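Skostix 4
Fri 7 May, by Nelly Chambi

Skostix is our two-arm task planner. You tell it where the plates should end up, and it works out which arm goes first and how to keep the elbows apart. Version 4 replans in 126 milliseconds, quicker than most households agree on whose turn it is.

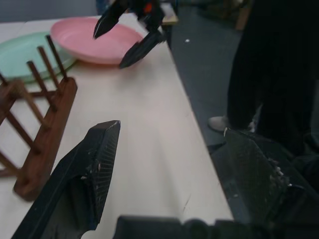 Adebayo Ekpo wrote to say the planner is fine but the log viewer "looks like a tax return", and could we please fix the colours. We could. They change in June.

Overlapping plates get their own grasp order, set in the stack menu. Licences cost £258 per arm. Yes, you will need both.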